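TXT 214 Apparel Construction
Unit 6 handout: Woven caps - panels, seams and sizing

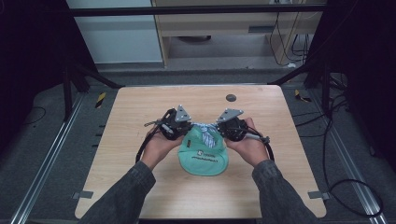 Page last changed: September 7, 2022

6.1 Scope

This unit covers the six-panel cap with a stiffened visor, commonly sold as a baseball cap. The five-panel cap differs mainly in the front and is treated in section 6.7. Knit caps are in Unit 8. Read Unit 3 (seam classes) before the lab, as the seam codes are used here without explanation.

6.2 Parts and terms

Crown: everything above the sweatband. In a six-panel cap it is made of six gores that meet at the top.
Gore: one panel of the crown, roughly a tall triangle with curved sides.
Visor: the stiff front piece, also called the bill or brim. Use "visor" in lab reports.
Sweatband: the folded strip sewn inside the lower edge of the crown.
Seam tape: narrow bias or straight tape that covers the raw edges of the crown seams on the inside.
Buckram: stiffened open-weave cloth fused or sewn behind the two front gores. A cap without it is called unstructured.
Closure: the strap, buckle, snap or hook-and-loop at the back opening. A fitted cap has none.

6.3 Drafting the gore

The lower edge of each gore is one sixth of the finished head opening, plus two seam allowances. For a 57 cm opening this gives 9.5 cm net. With the usual 6 mm allowance on each side, the cut width is 10.7 cm.

The side curve sets the profile. A gore that stays wide for the first third of its height and then narrows quickly gives a high, square crown. A gore that narrows evenly gives a low crown that sits close to the head. The two curves of one gore must be mirror images. On the front pair, the center seam is often drafted straighter than the side seam, in which case the gores are a left and a right and must be labeled before cutting.

The angle at the tip should be 60 degrees net. If the six tips add up to more than 360 degrees, the top will ruffle. If they add up to less, it will form a point. A small point is tolerated, since the button covers it.

6.4 Fabric

Cotton twill is the standard shell fabric for this unit. The lab stocks two: Morris (heavier, piece dyed) and Bristine (lighter, enzyme washed). Keep the grain line parallel to the center of each gore. Piece-dyed cloth can shade from one edge of the roll to the other, so all six gores and both visor covers should come from the same part of the lay. Mark the right side with chalk. On washed twill the two faces are hard to tell apart once the pieces are stacked.

Shrinkage is tested on a 20 cm square, washed and line dried. Record warp and weft separately. If either exceeds 3 percent, preshrink the cloth or enlarge the pattern. Do not do both.

6.5 Order of assembly

1. Fuse or baste buckram to the two front gores.
2. Sew eyelets, one per gore, before any crown seam is closed.
3. Join the front pair at the center seam. Press open and tape.
4. Join the remaining gores into two halves of three. Tape each seam as it is closed.
5. Join the halves in one pass from edge to edge across the top. The seams must meet within 1 mm.
6. Hem the back opening.
7. Sew the visor covers right sides together on the outer curve, turn, insert the board and topstitch.
8. Baste the visor to the crown, matching the center notches.
9. Attach the sweatband, catching the visor edge in the same seam.
10. Attach the closure and the button.

Topstitching on the visor is set by row count and spacing. The lab sample has eight rows. Use a guide foot - the curve cannot be followed by eye at normal machine speed. Reduce the machine to 2000 stitches per minute or lower for steps 5 and 9.

6.6 Common faults

Twisted crown: gores fed unevenly, usually in step 4. Check notches at mid height as well as at the ends.
Visor off center: notches missed, or basting skipped.
Puckered tape: tape tension too high. Loosen the reel brake.
Cracked visor edge: board cut oversize. Trim 1 mm from the outer curve and try again with new covers.
Loose button: prongs bent before they had passed through all layers.

6.7 Five-panel variant

The two front gores are replaced by one wide panel with no center seam. This gives a flat field for printing or embroidery. The front panel needs a dart or firmer backing to hold its shape. The Arach block in the pattern drawer is a five-panel draft. The Zultosix block is a six-panel draft and is the one required for the lab.

6.8 Lab work

Cut and sew one six-panel cap in Bristine twill, unstructured, with a buckle closure. Submit the cap, the marked pattern and the shrinkage record. The report counts for 20 points and the cap for 26.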